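Notes for session 4, personal writing course. Topic: writing about a hunch.

Most of you will have acted on a feeling you couldn't explain at the time. You took the other road, or rang someone you hadn't spoken to in years. The task this week is to write one of these up in 981 words or fewer.

## Before you write

- Put down what you knew at the time, and keep it apart from what you learned later.
- Note where you felt it. Stomach, neck and hands are the usual answers.
- Leave out the word "intuition" in the first draft.
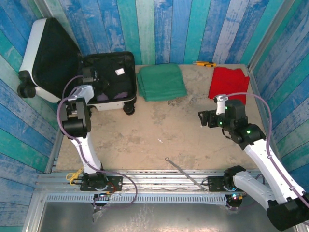
Memory tidies things up. A hunch that came to something gets stronger each time we tell it, and the ones that led nowhere are dropped. If you keep a diary, go back to the entry and copy the wording as it stands, even if it's dull – dull is fine at this stage.

## The reading

"The Yüksel Road", pages 86 to 100 in the course pack. The narrator gets off a bus two stops early in November and never finds out why. Look at how long she stands at the kerb before anything is said, and mark the first sentence where she doubts herself.
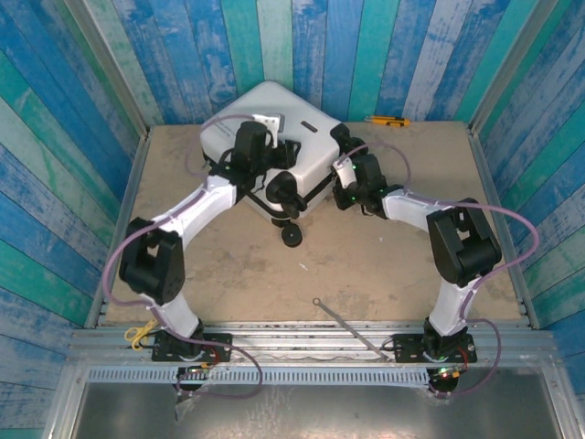

Elif Naz Uçar wrote in the margin of her copy that the doubt comes too late, and that she would have trusted the narrator more if she had been unsure while still in her seat. Recep Yalçınkaya disagreed. For him the walk home only works if the doubt starts on the pavement.

Both readings can be argued from the text. Pick one and give two lines in support.

## To hand in

First draft by 9th July, on paper, double spaced. Leave a wide margin on the right for comments.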